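Search this site Enter keywords Go

Speaker notes: what we saw at the Trulus open day
Friday session, 19 minutes plus questions

Start with why we went. Peltanton wants a shared kitchen helper for the Figueiredo building, and Trulus was the only firm on our list that lets visitors stand next to the table. The open day was in September. Two of us went for the afternoon slot.

Say how the visit ran. Short welcome, safety talk, then straight to the demo table. They call the project Iko. The task was tidying a play kitchen: pick up a piece of toy food or a dish, move it, go on to the next. The arm works from one side of the table and has to reach across to the rest.

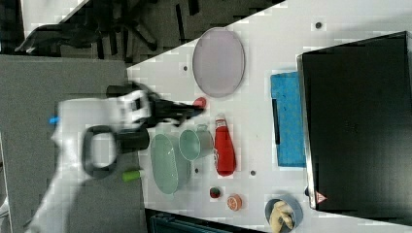 Figueiredo wrote back after reading the draft of these notes: we don't care how fast it is, we care what it does when somebody has left things in the wrong place. Read that out as it stands. It is the question most of the room will have.

Answer it with what Trulus told us. They change the layout between runs. Since spring they have logged 2,182 runs, and 155 of those were stopped by hand. Ask people to write both numbers down. We did not get a breakdown of the stops, and I have asked for one.

Next, the small items. Trulus said round things are hard to grip and flat things are hard to get under. A visitor asked about bottles. The answer was that a bottle lying down is easier than one standing up, as long as the fingers come in square to it. Don't go into the control software here. If asked, say we have a contact.
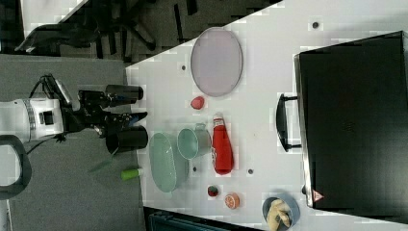

Gripper at the table edge, Iko demo, Trulus open day.

Pause for a drink of water. Check the time. If we are past the 9 minute mark, skip the part about floor space and go to costs.

Floor space: the table and arm need a clear walkway on three sides. The Figueiredo kitchen has that on two. Moving the shelving would fix it.

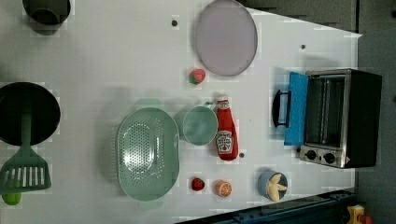

Costs are the part Peltanton will push on. Trulus quotes for the arm and the setup separately, and the setup price depends on how many kinds of object we want handled. Our list has to be short. Pans and a slotted spatula are on it, and so are cups and bowls. An oven with its door hanging open, like the toy one on their table, would be a separate line in the quote, and I suggest we leave it out for the first year.

Last item: Trulus will take a second group from us. Sign-up sheet is by the door. Take questions.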